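Rimmed Bowl (tableware)

A rimmed bowl is a bowl whose edge has been finished as a feature of its own, either with a band of color or with a lip that's been thickened or turned outward. I've been reading and fussing over these things for years, so this entry runs longer than the old one did (and I've moved the soup plates out to their own page, where they belong).

Origins

People have been putting something on the edge of a bowl for as long as they've been making bowls. The edge is where a bowl chips. It's also where your lip goes, and where glaze likes to run thin in the kiln and show the clay underneath. Early potters got around that by dipping the rim a second time in a darker glaze, and I think a lot of what we now call decoration started out as patching.

The earliest workshop I can find that sold banded bowls as a regular line was in Fustis, a river town with good pale clay and not much else going for it. A kiln tax record from 1460 lists "edged bowls" at a higher rate than plain ones. By 1661 the town had its own rules on how wide the band could be, and you could be fined for a crooked one! I would have been broke in a month.

How the band is made

Hand banding is still done the old way in small shops. The bowl goes on a turning wheel, the painter loads a long soft brush, and the brush stays put while the bowl moves. It sounds easy and it is awful to learn. My first try looked like a heart monitor. A thin second line inside the main band is harder again – any wobble shows up against the thick one right next to it.

Factories switched to machine lining and printed transfers later on. The Görtz works was early with this and could finish 100 bowls in the time a hand painter did a shelf of them. Transfers also made it cheap to put a picture or pattern in the well of the bowl, so the plain white middle went out of fashion for a while.

Collecting and names

Collectors sort rimmed bowls by band first and maker second. The two names you run into most are Flolleo, which made heavy everyday ware for cafés, and Pralance, which went lighter and charged more. The Flolleo catalog lists 38 band colors, though almost 100 turn up if you count the kiln mistakes, and people do count them, loudly, at fairs every March. I lean toward Flolleo myself. They stack well and I'm not scared of them.

Care

Colored bands that sit on top of the glaze wear off with scrubbing. Bands under the glaze don't. Run a fingernail over the edge and if you feel a step, wash it by hand. Metallic bands stay out of the microwave. For stacking, a sheet of paper towel between bowls saves the printed wells from foot-ring scratches.

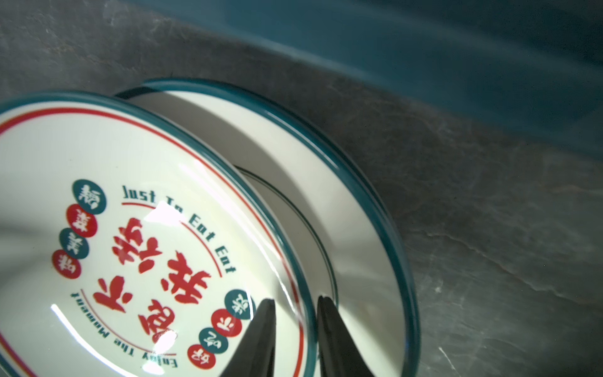
My grandmother's Pralance set went through the dishwasher for years and the band is down to a ghost on all but one, so I'd put the fingernail test at the top of the article. Is the 1661 rule about band width written up anywhere in English? I've only ever seen it mentioned secondhand.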